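4.2 What the seals told us

I should say up front that I went into this part of the study with a favorite. I've been opening tamper-evident mailers for long enough to have opinions, and my money was on the Orakzai closure, the one with the wide adhesive strip and the void pattern that shows up when you peel it. Farzana Wanigasekara, who ran the bench work with me, thought the heat-welded Flidach bags would do better. We put it in writing before the first bag was sealed, so neither of us could wriggle out of it later.

We sealed 362 mailers in all. Each one held a stack of 20 printed sheets, which is close to what the records offices in our survey (Section 2) told us they send most often. Half went through the conveyor drop rig and the other half stayed on the shelf as controls. After that, five people who hadn't seen the bags before were asked to sort them into opened and unopened, with no training beyond the instructions printed on the bag itself. I really wanted that last bit to stay in the design. In my experience the person at the front desk gets a bag handed to them and has a few seconds to look at it before signing, and any test that gives them a magnifier and a checklist is testing something else.

Handling between stations followed the setup in Section 3, and the bins stayed the same for the whole run.
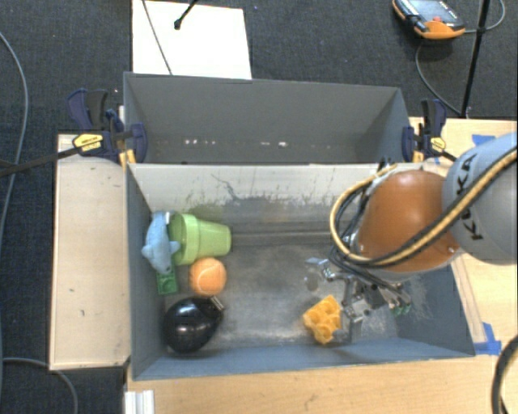 Figure 3. Front bin with mixed items and robot arm; second bin behind.

So, the seals. The Orakzai strip did what I hoped at room temperature. Peel it slowly and the void pattern comes up bright and ugly, and all five readers spotted it. Cold was another story! We chilled 88 of the bags before trying to open them, and the adhesive on a good share of those let go in one clean piece, with the pattern so faint that two of our readers passed the bags as untouched. I had read about this with older adhesives and assumed it was fixed by now. It isn't, at least in the batch we bought in October.

The Flidach welds were harder to beat and also harder to read. You can't peel a weld, so anyone trying to get in has to cut, and a cut close to the edge can be welded again with a cheap hand sealer. Farzana got quite good at this (a little too good for my comfort). Her resealed bags come out slightly narrower than they started — if you have a fresh one to hold next to it you'll see the difference right away, and if you don't, you probably won't. Our readers didn't have one.

The Jastar bags sat between the two. They use a plain strip plus a numbered tear-off receipt, and what surprised me was how much the receipt helped. Readers who checked the number against the sending log caught swapped bags that looked perfect in every other way. Readers who skipped the check did no better than they had with the other two makes. We saw the same pattern when we went back through the 737 delivery slips Aditz shared with us, where the number box was often left blank on the receiving side.

One more thing on thickness, as reviewers of an earlier draft asked. We did try the heavier film in both the Orakzai and Jastar bags. It held up better on the drop rig, with fewer split corners, but it made no difference we could find to how well people noticed an opened seal. Those are separate problems and I'd keep them apart when choosing a bag. The corner splits are covered in Section 4.3.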